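Prirstead Home & Workshop Help
Furniture and Surfaces > Tables

Faint scratches on a pale wood-grain tabletop: veneer or printed surface, and what can I put on it?

Asked by Niamh Ní Bhriain
Friday, June 22, 2012
Viewed 366 times

I have a square table with a light wood-grain top. It came second-hand with no label or paperwork. The seller called it birch, but I have also been told it could be maple veneer, and one person thought it was a printed surface. I need to know which before I put anything on it.

The grain is fine and close, mostly tan, with some honey-coloured streaks. There is an oval figure in it a bit like a knot, with rings running round it.

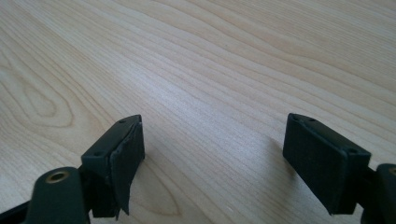
I have wiped it with a damp cloth and washing-up liquid and nothing else. The scratches are faint and I can't feel them with a fingernail. They show when the light comes from the side and mostly disappear when I stand directly over the table. I suspect they come from things being slid across it, chiefly a clear acrylic box with hard bottom edges.

Questions:

How do I tell veneer from a printed surface without damaging it?
If it is veneer, can faint scratches be rubbed out of the lacquer without going through to the wood?
Would a loose sheet of clear plastic laid on top do any harm over time?

2 answers

Olumide Ekpo
Accepted answer

Look at the edge first. If the grain lines on the top run over onto the edge as end grain, it is solid. If there is a thin layer of wood on top of something else, it is veneer. If the edge has a separate strip stuck on, that settles nothing, as both veneered and printed boards are edged that way, and you will have to go by the face.

On the face, use a magnifier, 20x if you can borrow one. Real wood has pores and short broken flecks that change depth as you tilt the light. A print made up of tiny dots of colour is easy to recognise at that strength. Also look for the same oval figure elsewhere on the top. Prints repeat, though on a small table the repeat may be wider than the top, so finding only one oval proves little.

If there is any chance of it being printed, do not sand it or use anything abrasive. The pattern is very thin and cannot be put back.

If it is veneer under lacquer, scratches you can't feel are in the lacquer only. Procedure:

Clean the top and let it dry overnight.
Pick a test patch near a corner, no bigger than your palm.
Apply a small amount of fine burnishing cream on a soft cotton cloth.
Rub with the grain, light pressure. Wipe off and look at it from the side.
Leave it a day. If the patch is noticeably shinier than the rest, you either do the whole top or stop there.

Matt and satin lacquers will go shinier, and this can't be avoided with burnishing cream. On a satin finish I would leave faint scratches alone and use a plain furniture wax, which fills them slightly and needs redoing a few times a year.

Plastic sheet: depends on the type. Soft PVC can stick to lacquer and mark it, especially under a warm or heavy object. Rigid acrylic or polyester is much safer, but grit trapped underneath will make new scratches. Lift it and wipe both sides regularly.

Comments on this answer

Niamh Ní Bhriain: Thank you. The edge has a strip on it, so no luck there. I will try to find a magnifier. The sheet is thin and clear and I don't know what it is made of. Second photo added. 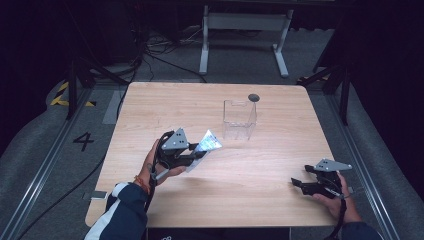 Table with the acrylic box towards the back, and the clear plastic sheet.

Olumide Ekpo: I can't tell the type of plastic from a photo. Put a small offcut under a heavy book on the corner for a week and see whether it clings. For the box, stick 4 thin felt pads underneath, one to each corner, and lift it when you move it. Brush the pads now and then, they collect grit.

Niamh Ní Bhriain: Will do. Do the pads leave marks of their own?

Olumide Ekpo: The felt doesn't. The glue can if a pad slides off its backing. Buy decent ones.

Tien-fu Kan

I had one like this and just used olive oil on a cloth. Scratches gone in 2 minutes. Cheap and you already have it in the kitchen.

Comments on this answer

Trinidad Lagman: Please don't. Cooking oil does not set. It stays tacky and picks up dust, and the scratches come back when it is wiped off. On a printed surface it does nothing at all except make it greasy.

Tien-fu Kan: Mine was fine for almost a year.

Trinidad Lagman: Then it was probably bare or oiled wood. The question is about a top that may be lacquered or printed. Mineral oil would at least not go rancid, but I would still not use it here.

Related questions
White ring on lacquered beech
Removing old felt pad glue from a table
Cleaning clear acrylic without clouding it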